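**Skernance Paired Hand Grippers: bench teaching set for small-goods handling**

The Skernance set is a pair of hand-held grippers used to teach handling jobs to a bench robot. A person holds one in each hand and does the job with them, the way they would at their own bench. The recordings go into the Brisow software, and the robot cell works from those.

It is sold to packing rooms, returns desks and small assembly shops that have a lot of light, awkward goods: desk lamps, chargers, small fans, anything with a base and a cable. Shops with one product and a fixed conveyor will usually be better served by ordinary fixed automation, and we will say so if you ask us for a quote.
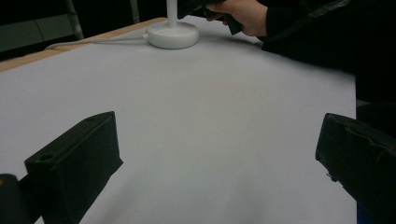 **Inetti Bench Systems**
Product page editor, Skernance range
Jan 24, 2021

## What is in the set

- Two hand grippers, left and right, each with two fingers
- Marker plate
- Cables for both grippers
- Brisow recording software, licence for one bench
- Setup booklet and wall card
- Spare finger pads, 4 in the bag

The bench and the surface are not included. Most customers already have a table that will do. It should be steady and at normal working height, and the top should be covered with something plain and matt. A sheet of white paper is good enough to start with. Tape the edges down if people are going to lean on it.

The robot cell is ordered separately. You can buy the teaching set first and add the cell later. Several customers have done it in that order to find out whether their goods suit grippers at all.

## What changes for the people at the bench

This is the part we are asked about most, usually by supervisors and sometimes by the packers themselves when we visit.

The person who knows the job does the teaching. No programming is involved. Someone who has packed lamps for years will already know to take the weight at the base and keep the cable out of the way, and those habits are what the recordings need to hold. An office engineer picking up the grippers for the first time will teach the robot an office engineer's way of doing it.

It does take getting used to. Two fingers are not a hand. You cannot feel how hard you are pressing in the same way, and small turns of the wrist that you never think about have to be done with the whole forearm. Most people are clumsy on the first morning and reasonable by the next. We advise throwing away the first 14 recordings from any new operator.

A simple job, such as moving one item from one part of the bench to another, needs some 80 good recordings. Jobs with a cable need more, and the software will tell you when it is still seeing too much variation. 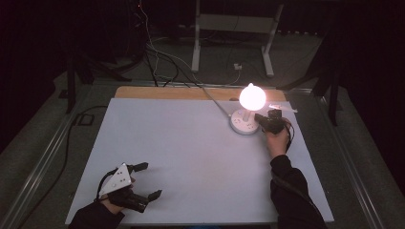 Recording is slower than packing, and this should go into the rota. A person teaching is not meeting their usual numbers, and it is unfair to measure them against those. At the Ng site, where the set went into the returns room, teaching was booked as its own task with its own line on the sheet. The supervisors there told us they wished they had done that from the start, as the first fortnight caused some bad feeling over targets.

Sessions should be kept to 40 minutes. The grippers are compact, but holding anything at arm's length over a table is tiring in the shoulders, and tired people start resting their wrists on the surface, which spoils the recordings. Swap over or go back to normal work for a while.

Once the cell is running, the bench job changes again. The robot takes the plain repeated moves. People are left with checking, odd items, damaged boxes and the goods that arrive without their parts. Some staff prefer this and some do not. The repeated moves were restful for a few of them, and a day made up only of problems is harder than it sounds. We suggest keeping a share of ordinary packing for anyone who wants it.

Please also tell people what is being recorded. The set records the movement of the grippers and the view of the bench. Brisow does not produce a speed ranking of operators and we have turned down requests to add one.

## Items with their own light

Lamps and lit displays can be taught switched on or off. Decide which one you need and record it that way, or record both in separate batches. A lit bulb brightens the surface near it and throws shadows from the grippers, and a cell taught only with the lamp off may hesitate when it meets one that is on.

Room lighting can be low if the item gives enough light of its own. Keep loose cables off the walkway in that case.

Dark sleeves are useful for operators, as are plain cuffs. Take off watches and bracelets.

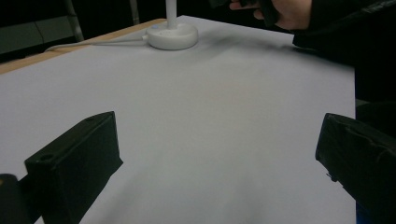
## Care and spares

Wipe the fingers with a dry cloth at the end of each shift. Scuffs on the outside of a finger do no harm. Replace the pads when they start to slip on smooth plastic, and replace both pads on a gripper together.

Do not wrap the cable tightly round the gripper body for storage. Hang it in a loose loop.

Check the marker plate before each session. If it has been knocked, refit it and run the setup check in Brisow again before recording.

## Ordering

The set is supplied by Inetti, direct or through your usual dealer. Delivery includes a morning of training on your own bench with your own goods, so please have a few of the awkward ones ready. Extra software licences and spare pads can be added to the same order.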